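Notebooks > Manipulation software > Hanger sorting > Perception and episode tooling

6 min read

5/2/24

Goal for today was to get the hanger episodes through the segmentation pass without hand editing, and to work out why the width channel disagrees with the pose channel near contact. First half done. Second half partly done, see below.

Starting point: 826 episodes on the Clesport disk after the last merge. Of those, 649 went through the Mirkell segmenter and came out with labels that made sense when I spot checked them. The rest failed in the same place, which is the transition between "item over container" and "item released." The segmenter wants to see the item outside the container mask for a few frames before it will close a segment. With a box that works. With an open weave it does not, since you can see table through the wall, and you can see hanger through the wall too.

I pulled the left and right gripper views for a handful of failures and stepped through them by hand. The container mask breaks up along the side wall almost every time. The rim comes out as one clean region, the floor comes out as another, and the wall between them turns into confetti. A hanger lying on the table behind the rim gets cut into thin pieces, and the tracker starts handing out new IDs to each piece. In one clip I had a single hanger carrying four IDs.
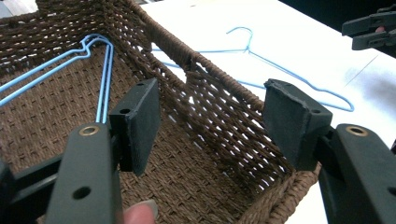
PERCEPTION

The view above is a good one to keep for regression. Two hangers inside the basket lying almost on top of each other, a third one outside on the table and partly behind the rim. The correct answer is three instances, two inside and one outside. What we got from the stock config was two instances: the stacked pair merged into one, and the outside one was assigned to the basket interior because its pieces were showing through the gaps.

Things tried, in order:

Closing the container mask before the instance step. Kernel of 9, then 15, then 25. At 25 the wall closes up nicely and the hanger behind the wall stops leaking in. It also eats the hook of anything near the rim. Not usable as is, but fine if it only applies to the container class and the hanger mask is computed first and subtracted. Changed the order in the graph so that hanger goes first. This alone fixed the majority of the failures.

Color prior. The hangers are light blue and the basket is brown, so a hue threshold is almost embarrassingly good. I left it off by default. Josefina wants to run this on other hangers later and I don't want us to find out in December that the whole thing was a blue detector. It is behind a flag now, use_hue_prior, and it writes to the run log when it is on.

Splitting doubled wires. Did not get anywhere with the mask. Two parallel wires a few pixels apart become one thick wire at the resolution we feed the network. Went to skeletons instead: thin the mask, count branches at the neck, and if there are two hook ends close together call it a stack. Works on this view. Works badly on anything where the hooks are hidden. Leaving it in as a hint field and not as a count.

Gripper self mask. The old one was drawn for the earlier finger pads and is too narrow at the tip. Pixels from the pad edge were being labeled as container. Redrew it for both sides with a little margin. The right one needed more than the left. I also had to add a second region for the other gripper when it comes into view from the side, which the self mask can't know about, so for now it goes to a generic "tool" class and is ignored by the tracker.

Reran on the failed set after all of this. Most of them close now. I have not looked at every one and won't claim a number until Pascual's checker has been over them.

Note on the checker: it compares the segment list with the task grammar (pick, transport, place, retreat) and complains if something is missing. It does not complain if something is extra. I found one episode with a second "place" straight after the first one, which should be impossible without a pick in between. Opened a ticket against it.

Second item, the head view. We use it for the high level labels only: which side is active, whether the basket is the source or the target, whether the pile is still one cluster. The per-gripper streams do the fine timing. Up to now the head view labels were computed at the start and at the end of each episode, and I want them at every segment boundary. Cost is small, one extra forward pass per boundary.

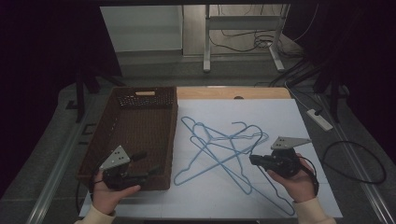
Elix Robotics Group — Manipulation Software Team

The pile detector gives one cluster here and empty basket, which is right. It puts the cluster center a bit toward the upper hooks because the hooks are dense in edges. Doesn't matter for a label. It would matter if the planner used the center as a target, so I added a comment in the config telling people not to.

The plate on top of each gripper tracks well in this pose. Both dot patterns were found on the first try in the head view. What I see in the logs is that the left plate drops out when the wrist rolls outward over the basket, and the pose then coasts on the last velocity until it comes back. The coasting is capped at 12 frames. After that the stream is marked invalid, and the segmenter treats invalid as "no motion," and no motion closes a segment. So a wrist roll can create a false "place." I think this is also the origin of the double place I mentioned, though I haven't confirmed it for that episode.

Changed the handling: invalid pose now holds the current segment open and sets a quality bit. If the invalid stretch goes over 1 second the whole segment is marked for review. I was tempted to interpolate through it but interpolated poses near the rim are exactly the ones I'd trust least.

Left and right naming. Again. The head view calls the gripper on the image left "left," the device config calls it "L0," and the Godoy exporter swaps them if the calibration file is older than the session. I wasted an hour on this. The exporter now refuses to run when the calibration is older than the session and prints both timestamps. If you need the old behavior there is --allow-stale-calib, and please don't.

Third item, width versus pose. This is the one I really wanted to finish.

Symptom: at the start of a pick from the flat tabletop, the width channel begins to close before the pose channel shows the gripper reaching the lowest point. On a thick object that would be odd but harmless. With a wire it matters. The policy learns to close early, and in replay the pads meet above the wire.

Two possible causes. Either people do close early, which is natural when you are sweeping in low and the pads slide on the table, or the two channels are offset in time. To separate them I looked for frames where the fingers are open on either side of a single hanger on the bare table and compared the width at that instant with the gap measured in the image between the two pads.

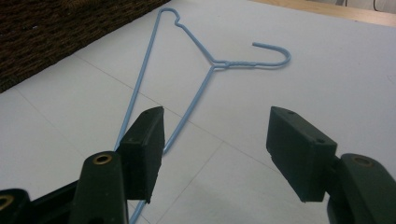
Single hanger on the table, fingers open, view used for the width check.

Image gap and logged width disagree. The log says the fingers are more closed than the picture says. I repeated this on a batch of similar frames and the sign is always the same. So at least part of it is a time offset: the width samples are stamped on arrival and the images are stamped on exposure and then shifted by a constant that someone measured on the old camera firmware. The constant is hard coded in the sync node. Of course it is.

Pulled the constant out into the session config. Wrote a small fitting script (tools/fit_width_offset.py) that takes the frames with a clean view of both pads, measures the gap, and slides the width channel until the error is lowest. Needs a couple of dozen frames at different widths to be stable. With only wide open frames the fit is flat and you get whatever the initial guess was, so there is now a check for spread in the widths and it exits with an error if there isn't any.

After the fit the early closing gets smaller but does not go to zero. What is left I think is real, people closing while still going down. I'd like to leave that in the data.

Shadows next to the wire gave the gap measurement some trouble, mostly when the shadow ran close to the inner face of a pad. Switched from gray level edges to the pad corners. The seam lines on the table also show up as edges and were picked up as wire candidates a few times. They are faint and straight and go on much longer than any hanger leg, so a length filter removes them. Keep an eye on this if the table surface changes.

Planner side, short: I ran the approach planner offline on the poses from the single hanger frames. Target is the two legs near where they come together, approach along the bisector. It picks that in most cases. When the hook is the nearest part it sometimes goes for the hook, and then the grasp score is high and the outcome in sim is a hanger spinning around the pads. Lowered the score for curved sections. The sim wire is too stiff for me to trust the exact value, so I picked something moderate and moved on.

Timing for the record, full pass on the workstation: 1,625 seconds with the old graph. The new graph is slower because hanger and container are separate passes now. I didn't get a clean measurement, another job was running on the same card. To redo.

Open:

— Double place ticket, confirm whether it is the plate dropout. Pascual has the episode ID.
— Run the width fit on the older sessions. Josefina, do you still have the raw width logs, or only the resampled ones? The resampled ones won't work.
— Stack hint: decide whether to keep it. It is 2 fields in the schema and every reader has to know about them.
— Head view labels at every boundary are in the branch, not merged.
— Self mask for the right finger could use another look near the hinge.

Branch is seg-open-weave. Don't rebase it, I have a long run pointing at the commit.

Recent entries

Godoy exporter: calibration age check
Mirkell segmenter, notes on thin objects
Plate tracking dropouts with wrist roll
Moving session constants out of the sync node
Clesport disk merge log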